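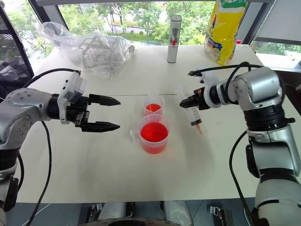

Week 2: measuring by eye vs. measuring by syringe

So my question for this project was pretty simple: how far off are you if you just trust the lines on a plastic beaker? I dyed the water bright red, because clear water in a clear beaker is a pain to read, and set up on the white table by the window for the light.

The big beaker has a spout and a little handle, so I poured from that one into the small one up to the 30 ml line. Then I pulled it all back out with the syringe and wrote down what I got. My first tries were almost 2 ml over! Yaroslav Yatsenko took a turn on Thursday and he was over too, which made me feel better.

I think we both read from above (you're supposed to get your eyes level with the line). Crouching helped a lot. Next I want to try it with cooking oil, and I still have to redo my table.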